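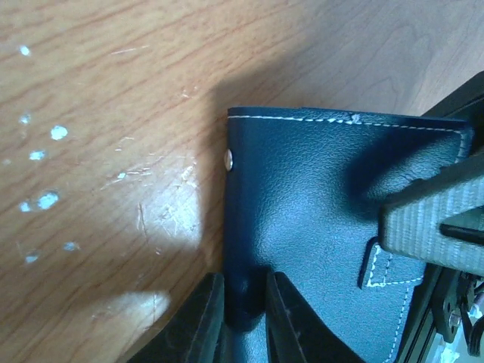
Drestodholm Hard Wax Oil, 250 ml tin

3 min read

I've been selling this stuff out of my little shop for a few years now, and it's still the tin I reach for when somebody comes in with a tired kitchen table and a worried look. It's a clear oil with a bit of wax in it, it goes on with a rag, and it dries to a soft sheen that doesn't feel like plastic under your hands (my big complaint about most varnish!).

The 250 ml tin does a six-seat table with two coats and leaves you a little over for touch-ups. I know it looks small. Everybody buys too much the first time and then pours it on too thick, and that's how you end up with a sticky top that grabs your newspaper for a week. Thin coats, please – thinner than you think.

How I use it

Sand first, always along the grain. I start with 120 grit and finish with 180. Going finer just closes up the wood and the oil sits there sulking. Old paint drips I lift with a plastic scraper before any sandpaper comes out. Vacuum, wipe down with a barely damp cloth, let it dry.

Then rub the oil in, wait 21 minutes (the label says 15 to 25, I set my kitchen timer and go make coffee) and wipe off everything that hasn't soaked in. Leave it overnight and do it again. You can eat at it the next day if you're careful, but hold off on wet glasses and hot dishes for a full week.

Lay the used rags out flat outdoors to dry. Don't ball them up in the trash – oily rags can heat up and catch fire by themselves.

Which shade?

Clear is the one I stock most. It warms the wood up a little, like it looks when you wipe it with water. Stormont is a gray-brown, nice on oak, kind of muddy on pine in my opinion. There's also a white-tinted one that I only order on request.

Price is $43 a tin, shop code 441. Pickup is free, and I ship anywhere in the lower 48. I can't send it by air, so allow a few extra days.

Comments

Sun-ja Son
Used the clear on my mother's old dining table. Second coat made all the difference. Does it work on cutting boards?

Shop reply
So glad! I'd stick to plain mineral oil for boards, it's easier to redo.

plankton_pete
Smell hung around for two days with the windows shut. Nice finish though.

Related items

Yokoyama pull scraper
Drastevia cotton rags, 2 lb bag
Sanding block, cork
Stormont shade sample card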